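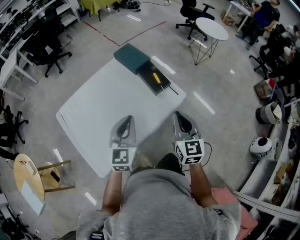 Wednesday, February 27, 2019

Glue day. Batch 4 of the hide glue for the Collet chairs, soaked overnight, Blandine started the pot before I got in. Too thin again. Ran off the brush like tea. Left it another hour with the lid off and it came up fine, strings nicely between the fingers.

Test joints: 12 pieces, offcuts of beech, clamped at noon. Leave them alone till tomorrow please — Baptiste this means you.

The Gutska granules smell worse than the old ones but seem to grab quicker. Need to ask Solène what she paid, the invoice says 156 and I can't tell if thats for one sack or both.

Pot thermostat drifting. Set it low, it still crept up twice and I had to pull the plug. If it cooks the glue its no good to anyone. Apolline has a spare at home maybe?

Back rail on chair two still has old glue in the mortise. Warm water and a toothbrush, slow going, half done. Dont scrape it, the wood is soft there.

Tomorrow: break the test joints, write down which let go in the glue and which in the wood. Order brushes.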